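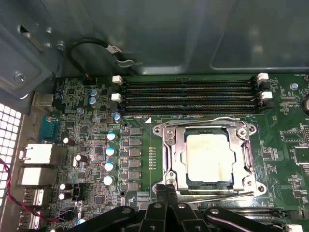 Motherboard in its case, cover off, with the Gedus gripper below the CPU socket, one finger reaching toward its lower left corner.

Equipment > Electronics Rework > Gedus Bench Cell

By Qureshi Automation sales desk, Poltthorpe
Updated in May

The Gedus is a single-arm bench cell for taking apart and refitting desktop and server computers. It is sold to refurbishers and repair depots that handle memory, processors and cards in mixed cases, where a fixed machine would need a new jig for each model.

What the price covers

The base cell is $17,000. That includes the arm, the controller, one gripper with black plastic fingers, the wrist camera and a bench plate. Freight is quoted separately. Installation and two days of operator training add $3,000.

Parts to budget for in the first year:
Finger set, narrow: $1,571
Finger set, wide, for drive cages: $1,561
Service visit: quoted by distance from Poltthorpe

Narrow fingers are the ones to order for socket levers and memory latches. Order a second set with the cell. Lead time on fingers alone can run to several weeks.

Planning the bench

Allow clear access on three sides. The case lies flat with its side cover removed, and the arm reaches in from the front edge of the bench. Deep cases are the usual problem. Measure from the top of the case wall to the board before ordering and send us the figure with your request. Cables that cross the board should be tied back or unplugged before a cycle starts.

Boards with two banks of memory slots need a longer teach session than small desktop boards. Plan half a day for the first one of each type. Old thermal paste is not removed by the cell, so keep a cleaning station within reach of the operator.

Software

The cell runs Wamemano, licensed per arm. The first year is in the base price. Board layouts you teach are stored on the controller and can be copied to a second cell at no charge.

Leasing is available over 36 months. Ask for the Gedus quote form and list your case models.

This site uses cookies to remember your quote list. Accept | Manage settings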